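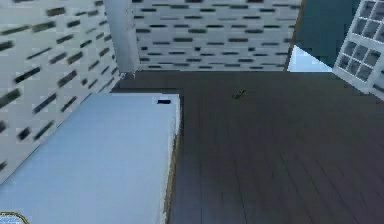 Groswood robotics club moves on to second round

The Groswood student robotics club has reached the second round of the Sturkari simulation contest, finishing with 3 points to spare. Teams write code for a simulated robot and run it in computer-made settings, including a city block. Each entry is scored out of 100.

Club leader Ladan Babaei said students will spend January on their grasping code. The winning team gets $2,000 for parts. Round two entries are due at noon on the last day of the month.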